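Heating and Drainage Fitter wanted, Stevilside

Horklow is looking for a fitter to join the domestic repairs side from March.
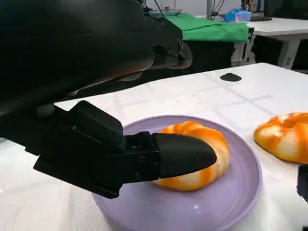 Mirjana Hodžić wrote to us after the last advert to ask whether the on-call rota could be shorter, as one week in three was too much with small children. We have changed it, and the rota is now one week in eight.

The work is mostly boiler swaps, blocked drains and radiators in older terraces, with a few new builds out at Getau. You will need a full driving licence, your gas ticket and at least 2 years on the tools. Van, fuel card and phone supplied. 29 days' leave including bank holidays. Most jobs are within about 100 streets of the yard, so there is little motorway driving.

Start time is 8 am. To apply, send a CV and one reference to Zlatko Petek at the Stevilside yard.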